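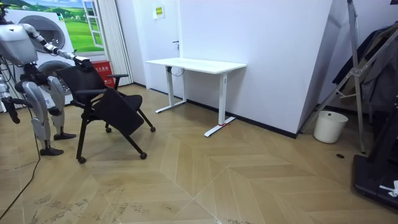

Firnside House day rooms
Progress report to the Halonen Fund, second period

Summary

Work on the ground floor back room is on schedule apart from the storage wall, which has slipped. The desk is in and the chairs have been chosen and ordered. Spending to the end of March stands at $3,509 against this part of the grant. We are not asking for any change to the total.

What the grant pays for

The application covered three things: turning the back room into a place where residents can do paperwork, take a call or sit at a computer; replacing the furniture that came with the building; and making sure the laundry corner could stay in use while this went on. The first two are covered below. The laundry corner is covered under "Problems and changes."

The room

The herringbone wood floor has been kept. Our original budget had a line for carpet tile, but the contractor, Prusard, looked at the floor in January and advised us to clean and reseal it. That cost less than the carpet would have, and the casters on the chairs roll well on it. Two short runs of block near the hallway had lifted and were glued back down.

The mural stays as well. It shows green hills and trees through a painted open window, and residents were clear at the January meeting that they did not want it covered. The long white pleated curtain beside it stays too. We had planned to put shelves on that stretch of wall and have dropped the idea. The shelving money has been moved to the storage wall in the hallway.

Furniture

The white standing desk is against the back wall. It has a plain rectangular top and two T-shaped legs with long flat feet, and it has stood level since it was put in. It is placed in front of the white door, which residents do not use. The fire inspector confirmed in February that this door is not part of the escape route. A printed copy of that note is with this report.

For seating we tried two models from Flasine over six weeks. Both were black office chairs with mesh backs and armrests. The one we chose has a seat panel that folds up, so the chair takes less room when it is put away and the floor is easier to sweep. Residents who used both said the folding one was firm but comfortable for an hour or so. A few found the armrests a little high. Flasine has agreed to supply the chairs with a lower armrest bracket at no extra charge.

We have ordered 11 chairs in all – enough for this room, the front room and the office. Delivery is expected in May. The trial chair is ours to keep and is included in that number.

Problems and changes

The storage wall in the hallway is late. The first set of brackets did not suit the plaster, and Prusard is pricing a freestanding unit. We expect a figure by the end of April and will send it on before we agree to anything.

The tall white appliance with the two round doors was due to move to the basement. The basement drain needs work that is outside this grant, so it will remain where it is until the building owner has dealt with that. It takes up floor space we had counted on, and we have adjusted the furniture plan to suit.

The cable under the left side of the desk still hangs in a loop. We would like it clipped up before the room is in daily use. Prusard has this on its list, along with a second outlet on the back wall.

Use so far

The room was open on a trial basis in March, mornings only. We logged 60 visits. Most were for forms and phone calls, and a smaller number were for job applications. Several people asked for evening hours. We can offer these once the outlet is in and there is a lamp for the desk – the ceiling light alone is not bright enough after dark.

Next period

Take delivery of the chairs and dispose of the old ones.
Finish the cable and outlet work.
Settle the hallway storage and send the fund a revised cost.
Open the room until 8 p.m. from June, if staffing allows.

Receipts and the February inspection note are attached. The next report is due in July.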